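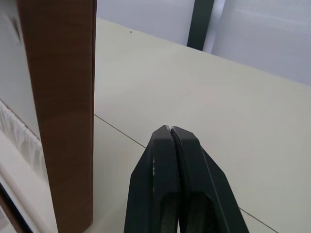

Notebook > Bench log > Hand-guided teaching

August 2025

Back on the Viltberg arm today, and I was glad to get a long quiet stretch with it. Took 16 demos by remote control, all of them slow, because I keep rushing the last bit before the fingers close and the arm learns my bad habits very faithfully! Tips are showing some wear, lighter along the edges – still fine for now, but I'd like a spare pair printed before November.

Tried leading it by hand too (lovely for the big moves, hopeless for the small ones). Set the pause at the start to 700 ms. Next: same task, tall brown box moved a little closer.

We use cookies to remember your settings. Accept

© Trutora Workshop | Contact | Back to top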